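Manipulation Lab Open Day: Frequently Asked Questions
Chan Building, Brudport
Last updated 4 Oct 2020

When is the open day and do I need to book?

The next open day is in April. Booking is required for all visitors, including children. Places are released in two batches through the bookings page and each ticket is valid for one entry slot. If you miss your slot, the front desk will move you to a later one when space allows, but this cannot be promised.

How long does a visit take?

Allow an hour and a half. The manipulation demonstration runs for twenty minutes and repeats on the hour and the half hour. The rest of the time is for the mobile robot bay and the workshop, which you can walk round at your own pace.

How do I get there?

The lab is on the ground floor of the Chan Building, 600 metres from Brudport station. The Berkutdale bus stops outside the main gate. There is no visitor parking on site except for Blue Badge holders, who should give a registration number when booking.

Is the building step-free?

Yes, from the main gate through to all three demonstration areas. The viewing line for the manipulation cell is marked on the floor and a section of it is kept clear for wheelchair users. Seats can be brought out on request. An induction loop is fitted in the talk room only.

What does the manipulation demonstration consist of?

A table-mounted arm works with wooden cubes of different sizes on a sheet of cardboard. The presenter explains how a target is chosen, how the approach height is set and how the fingers are opened to suit the cube. Visitors are then invited to suggest a new layout. Results vary between runs and failed grasps are left in the programme — they are usually the part that gets the most questions.

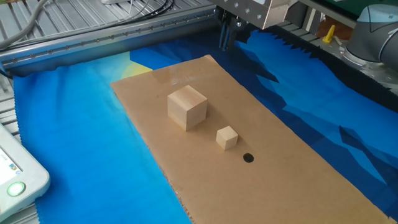

The manipulation cell, with two cubes on the cardboard sheet and the gripper overhead.

Why are the cubes different sizes?

A large cube tolerates a sideways error that would make the fingers miss a small one altogether. Using both on the same sheet lets the presenter show the effect of a position error without changing anything else in the set-up.

What is the hole in the cardboard for?

It is a fixed feature that can be located from above whatever the cubes are doing. The presenter uses it as a reference point when describing positions on the sheet. Cubes are not posted through it.

Why is there a patterned cloth under the work area?

Plain backgrounds make it easy to separate an object from its surroundings. The blue cloth has a printed landscape on it, with many edges and changes of shade, and gives the vision software a harder job. Other cloths are used on other days.

Can visitors operate the robot?

No. The arm is operated by lab staff only. Visitors aged 12 and over can try the simulator in the talk room, which uses the same control software and runs at the same speed as the real cell. Sessions are ten minutes each and cannot be reserved.

How fast does the arm move?

Speed is limited in software on open days and is well below the normal working rate. Please stay behind the floor line even when the arm is still. A stationary arm may be waiting for its next instruction.

Is it noisy?

The manipulation cell is quiet enough for normal conversation. The workshop is louder when the compressor is running. Ear defenders are available at the workshop door.

May I take photographs or film?

Photographs for personal use are welcome. Flash and additional lights are not permitted near the manipulation cell, as they interfere with the cameras. Tripods must be agreed in advance.

How many people attend?

The last open day had 700 visitors. The limit for the next one has been raised to 1,000 across the whole day.

Do you take school groups?

School groups are seen on separate weekdays, with a maximum of 30 pupils per visit. Requests should be sent to the visits coordinator, Nazmiye Gündoğdu, using the form on the contact page. Please state the year group and whether pupils have done any programming.

Is there anything to eat?

The Pustitz café on the first floor is open throughout, with lift access. Food and drink must not be taken into the demonstration areas. Water bottles with a lid are fine.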